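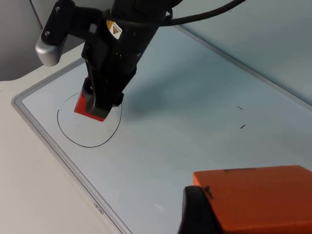 Placing task: red block held just above the marked circle.

Can it do the washing up yet?

The question comes up at every members' evening, usually with the word "yet" leaned on rather hard. The short reply is no. The longer one depends on which part of the washing up is meant, and this item tries to set out where the line lies at present for household and shop-floor work, using the notes Awuor Muriithi and Wekesa Biwott have kept since July.

Most chores are made of a small number of moves. Something is found, gripped, carried, set down in a given spot and let go. Stacking is the same set of moves with a smaller and less forgiving spot. A plate going into a rack, a tin going on a shelf and a part going into a tray all come down to this, and it is why so much bench work is done with plain blocks and a marker pen. A circle drawn on a whiteboard gives the arm somewhere to aim and gives the person watching an easy way to judge the result. The block is inside the line, on it, or outside it.

Blocks are generous objects. They have flat, parallel faces and will sit in a pair of fingers without much trouble. They don't spill or tangle. Anyone reading a good result with blocks as a good result with crockery should allow for a large drop between the two.

Gripping

For rigid objects of a size that suits the fingers, gripping is no longer the weak point. It was when this newsletter last covered the subject. The trouble now lies in objects that change shape when held (cloth, bags, cable), objects that are wet, and objects lying against each other with no gap for a finger. Biwott's notes from the Lukumay kitchen list cutlery as the worst single case. Forks lock together in the basket and come out in twos and threes. A person shakes them apart without thinking about it. Programming a useful shake took most of a fortnight and the basket has since been replaced with one that keeps them separate, a fair sign of where the effort is best spent.

Letting go

Release gets less attention than it should. When two fingers open they seldom leave the object at quite the same moment, and the last one to leave gives it a small push or turn. On an open table this doesn't matter. On top of another object it does.
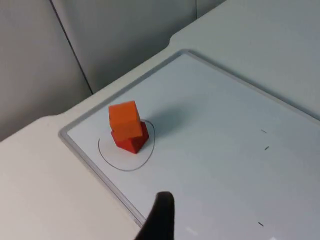
Orange cube on red, inside the circle. The upper one is twisted relative to the lower and sits off-centre.

How much it matters depends on what goes on next. Two cubes with an offset between them will stand. Add a third on the same terms and the offsets may cancel or may add up, and a stack has to be planned for the second case. Obadia Magesa, who runs the packing floor at Budimar, puts his limit for cartons at a finger's width of overhang. Past that the strapping machine catches the corner and the line stops. His staff correct the stack with a tap of the hand as they pass and would not call it a job at all. It appears in no work sheet, and it was missing from the first specification for the automatic cell. The cell as delivered set cartons down well enough but had no means of going back to straighten one.

This is the most common fault we see in plans sent to us for comment. The main task is written down in full and the small corrections around it are left out. On a shop floor they may take up a fair part of the shift. In a house they are very nearly the whole of the work. Tidying a kitchen consists largely of noticing.

Some figures

The Stamemard trial is the only one for which we have complete records, and Babita Grewal has kindly let us use them. The task was to take a hand towel from a tub, fold it twice and put it on a pile. Out of 206 attempts, 61 gave a towel that the laundry would have sent out. The rest were picked up by a corner too far from the edge, folded askew, or dropped on the way to the pile. An attempt was stopped when a person had to step in, and these were counted as failures even if the towel needed only a nudge.

The same cell was then given boxed goods to move from a belt to a shelf. It did 100 in a row with no help. Same arm, same fingers, same room. Readers who ask whether "robots can do chores" should keep both results in mind, as either one alone is misleading.

Speed has to be judged separately. Stamemard handles more than 2000 towels on a normal day. Grewal's view is that a slow machine which needs no watching would be of use overnight, and a fast one which needs watching would be of no use at any hour. We agree with that and would put it at the head of any purchase enquiry.
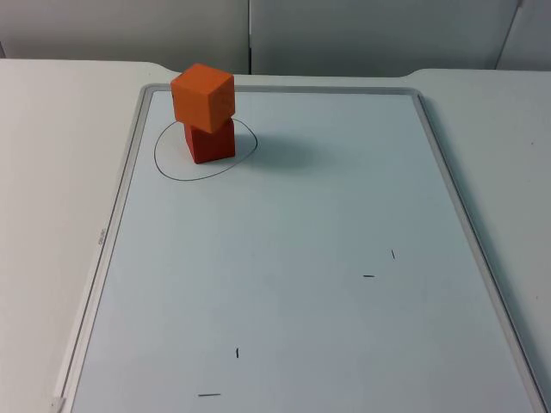

Page last changed: Monday, December 27, 2021

Seeing the result

A view from the side or above the work and a view from the wrist answer different questions. The wrist view is close and good for lining up the fingers, but the fingers themselves cover part of it, often the part that is wanted. A fixed view takes in most of the board, with the stack and the circle together, and shows which way the upper cube overhangs. It cannot see what is hidden behind the cubes, including the far side of the circle. With both, most questions about position can be settled. With one, some are guessed.

Shadows deserve a mention here. A stack under ordinary room lighting throws a soft grey patch across a pale surface, and software that looks for dark shapes may take it for part of the object. Muriithi recommends checking any vision set-up at two times of day, and again with somebody standing between the work and the window. Kitchens are far worse than benches in this respect: steel sinks, glass doors, low sun.

What can be used now

For members thinking about a purchase or a trial, our present advice is as follows.

Moving rigid goods of known size between fixed places: yes, and it has been for years.

Stacking the same goods a few high: yes, if there is a check after each placement and some means of correcting. Ask the supplier to show the correction, and knock the stack yourself before they do.

Loading a dishwasher with one pattern of plate: possible in a canteen. Lukumay has this working at the lunch sitting with one person nearby. Mixed household crockery, no.

Folding: see the figures given earlier. Towels are the easy end. We have had no results for shirts that we would print.

Wiping a flat surface: yes. Knowing when it is clean: no.

General tidying in a home: no, and we would be wary of any date offered for it.

Rehema Rugemalira at Kaltwood has asked us to add that the cost of the arm is often the smaller part. Her own accounts for the assembly bench show more spent on trays, guards and jigs than on the machine, and most of those jigs made life easier for the people working by hand as well. Two of the benches were in the end left manual with the new trays, and output went up regardless.

The next item in this series will deal with doors and drawers. Members with trial records of either, good or bad, are asked to send them to Wekesa Biwott, with the number of attempts stated and the rule used for calling one a failure. Film clips are welcome but please send them unedited, and leave in the part where the operator walks over.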